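3.2 Trust in local health officers and the reopening hearings

The second group of interviews concerns the public hearings on the reopening of schools and county offices. In the literature, such hearings are often treated as a place where officials explain a decision that is already taken. Our material gives a more mixed picture. In Jillthorpe, the health officer changed the order on indoor meetings after two evenings of comments, and the county council of Genstead asked for a delay of 23 days before it accepted the same order. The two counties had similar case numbers in that period, so the difference must be searched in the political process.

We coded each statement by its main argument. Four types were frequent in both counties: the cost for small business, the right of parents to decide, the duty to protect older people, and doubt about the knowledge of the officials. The last type is of special interest for this paper. Speakers who expressed doubt did not usually reject medical science in general. They complained that advice had changed between the first order and the order of May, and that the reasons for the change were given late or in language that was hard to follow. One speaker in Genstead asked why the advice on surfaces had received so much space in the county letter when the advice on air had received five lines.

This question came back in many interviews. Cleaning was a form of advice that people could follow at home without any political position, and both supporters and critics of the council told us that they had followed it. The products they spoke of were ordinary household ones (Figure 4). 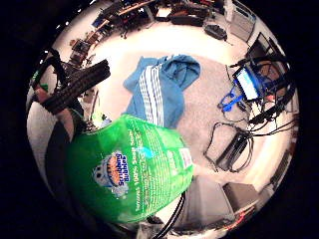
Figure 4. Household cleaning product, Scrubbing Bubbles brand, in a green spray bottle.

Masks and vaccination were different. Here the answers followed party preference more closely, and the tone of the hearings became sharper when one of these subjects was on the agenda. In Jillthorpe the chair limited each comment to two minutes, and several persons described this rule as an attempt to silence them. In Genstead there was no such limit, but the meetings ended late and many people left before they could speak.

It is useful to compare these results with the model of Brorard, in which trust falls mainly when officials disagree with each other in public. Our interviews support the model only in part. Open disagreement between the council and the health officer was mentioned by critics, but some of them saw it as a sign that the council was independent. What they judged more severely was silence after a decision. We return to this point in Section 5, where the written answers of the two counties are examined.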